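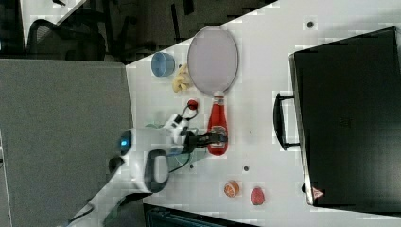

Robot Cell Technician, Skisach workshop

Kristiansen is looking for a technician to set up, look after and repair one robot cell at our Skisach workshop. The post is part time, on site, for 12 months in the first instance. The cell is used by the Pirnillow project, which works on picking up and sorting household objects.

About the cell

The cell is one arm with a two-jaw gripper, working over a white tabletop. The objects it handles change from week to week. A typical set has a ketchup bottle, a badminton racket, a bowl and some toy fruit, and part of your job is to know which of these the gripper can hold and at what settings. There are 79 objects on the current list.

The arm runs in the daytime on most working days. It is a single machine with no spare, so when it stops, the project stops.

What you will do

Start the cell by 8.30 am and run the morning checks. These cover the emergency stop, the joint limits, the gripper opening and closing, and the state of the cables from the wrist down to the base. Allow 37 minutes for the full set.

Check the gripper jaws for wear and replace the pads when they need it. Smooth plastic bottles show up a worn pad sooner than anything else, so we use one as the daily grip test.

Re-route and re-fix cables when the arm is given a new range of movement. Most of our lost time last year came from a wrist cable catching at the far end of the reach.

Repeat the table calibration after any change to the base bolts, the gripper or the table itself, and write the result in the cell log.

Find and fix faults. You will do small repairs yourself (connectors, fingers, pads, brackets, fuses). Anything inside the arm joints goes to the service firm, Drorka, and you will pack the arm, book the collection and test it on return.

Keep the spares cupboard stocked and the parts list up to date. You can spend up to £300 on a single order without asking.

Show new operators how to start, stop and clear the cell safely.

What we need from you

You must have worked hands-on with industrial or lab robots, or with similar moving machinery, for at least two years. You must be able to read a wiring diagram, crimp and solder to a good standard, and use a multimeter without supervision.

You should be able to edit a simple robot program, for example to change a speed, a grip force or a waypoint. You will not be asked to write software from scratch.

Clear written notes matter to us. Other people run the cell in the afternoon and they rely on the log.

A level 3 qualification in electrical or mechanical engineering is useful but we will look at experience in its place. Full training on our arm is given in the first month.

Hours and pay

20 hours a week, mornings, starting at 8.30 am. Pay is £691 every two weeks before tax. Holiday is in line with the rest of the workshop staff. The workshop closes for two weeks in August and you will need to take part of your leave then.

How to apply

Send a CV and one page on a machine you have kept running: what went wrong with it, how you found the fault and what you changed. Please put "Skisach cell" at the top. Applications close at 5 pm on the last working day of May.

Interviews will be held at the workshop in June and include a short practical task at the cell. Bring safety shoes if you have them. The post starts in July.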